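The Usville Estimate

Aliki Karras was given the population file in June, along with a desk, a login and the previous analyst's cardigan. The file held one figure that mattered. The town of Usville had 2762 residents, and had had 2762 residents for 11 years.

She assumed a formula error and looked for it. The spreadsheet took births from the district registry, subtracted deaths, and added net migration from the change-of-address returns. Each input varied from year to year, and the total did not. In the second year there had been 26 births more than the year before, and in the same year enough people had left for Cesico to cancel them. She checked the returns against the paper originals. They agreed.

Her supervisor at Asante Regional Planning told her to note it and move on to the Skinier corridor, where there was growth and therefore funding. She noted it. She then drove to Usville on a day she recorded as leave.

The town had a main street, a grain co-op, a closed cinema and a school with more classrooms than classes. She parked at the municipal office and asked for the dwelling register. The clerk brought it out in three binders. Occupied dwellings had fallen slightly over the period. Average household size had risen by the amount required. Aliki worked the division by hand on the back of a parking receipt, then again on her phone.

In the afternoon she walked the streets north of the rail line with a printed map and marked the houses that looked lived in. Curtains, bins and a car in the drive were her criteria, and she required two of them. Where she was unsure she knocked. Most people were polite. One man asked if she was there about the water rates and was disappointed that she wasn't.

By evening her occupancy rate matched the register to within one per cent, which was better than the method deserved. She wrote the result in her notebook and sat in the car with the heater on.
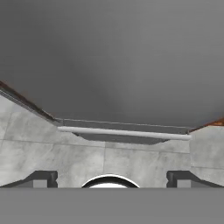
The clerk's view, when Aliki rang her the following week, was that the town had simply found its size, and that people in Asante only called it a problem when the line on the chart was flat. If it went up they'd want a bypass and if it went down they'd shut the school. Had she thought about leaving it alone?

Aliki said that leaving it alone was not a category on the form.

She drafted the note over two evenings. It ran to four pages and set out the sources, the reconciliation and the field check. Under Findings she wrote that inward and outward movement were in balance, that the age structure was shifting underneath the constant total, and that the total was therefore a poor guide to demand for services. There were fewer children and more people over seventy. The sum concealed it. She recommended that the town be reported by age band.

Her supervisor removed the recommendation and kept the table.

The annual estimates were released on 13th August. Skinier had the first page. Usville was in the appendix, between two townships that had each lost a few dozen people, and its figure was 2763.

Aliki opened the file and traced the change. Births, deaths and departures were all as she had entered them. There was one additional arrival, a single adult, previous address in Asante, with a tenancy on one of the streets north of the rail line. The return had been lodged late and keyed by someone else. It was in her handwriting.

She initialled the cell and locked the sheet. The bus to Usville left at ten past five, and she still had to collect the rest of the boxes.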